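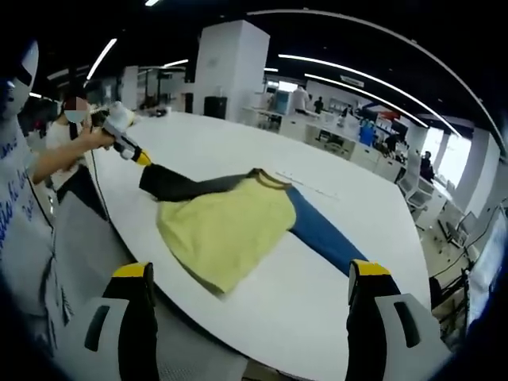

Is a colour-blocked garment one test or several, a delegate asked in writing before the session, and which result goes on the care label? Start with that, as it covers most of the first half. Several tests, and the lowest result sets the label.

Slide 2. Colour fastness to washing: two readings per specimen. Change in shade of the specimen itself, and staining of the white cloth sewn against it. Both on the grey scale, 5 best, 1 worst. Say clearly that they are separate. A dark dye can lose a lot of colour with no visible change in shade and still stain its neighbour badly.

Slide 3. Why panels matter. A pale body next to a dark sleeve is the worst pairing, as the pale panel acts as the white cloth. Seams are where it shows first. Mention rib trims: often bought from a different mill, often tested by no one in the chain.

Slide 4. Grekovon data. 1000 garments, mixed cotton and polyester, all with at least one dark panel and one light. Washed at 40 degrees, line dried. Do not read the table aloud. Point at the staining column and wait. Polyester rows: staining is mostly on the nylon strip, so check which strip the lab is quoting.

Slide 5. Conditioning. Specimens held 24 hours before reading. Dierckx and Firstead both skipped this in the first round and their readings were repeated. Keep it short, the people concerned may be in the room.
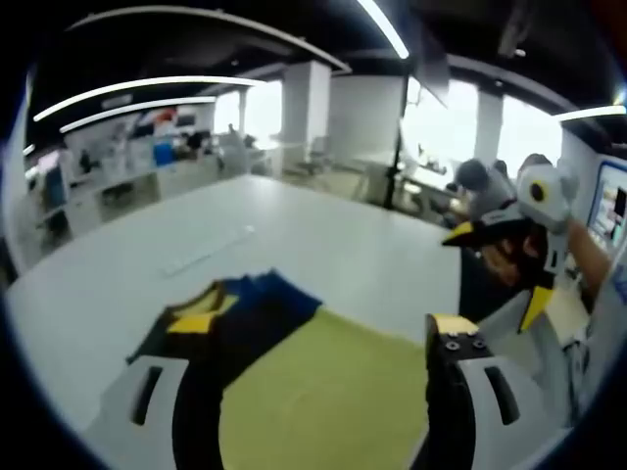
An objection raised at Flunham was that the strip test is too harsh, and that a full drum at home dilutes loose dye far more than a small sealed pot does. Partly correct. The pot uses less liquor per gram of cloth, and the steel balls add rubbing. But the home load sits damp in the drum afterwards, and contact staining takes place then. The pot test does not cover that at all. Go to the next slide before taking more on this.

Slide 6. Damp contact. Folded cloth, light panel against dark, under a fixed weight. Cheap to run. 100 pairs done so far, full set due in December. No conclusions yet on temperature.

Slide 7. Requests to suppliers:
Test each dyed panel and each trim.
Report staining by fibre, with the lowest figure first.
State the detergent, with or without bleach.

If time is short, drop slide 5. Spare slide on lamp type for grading is at the back, only if asked.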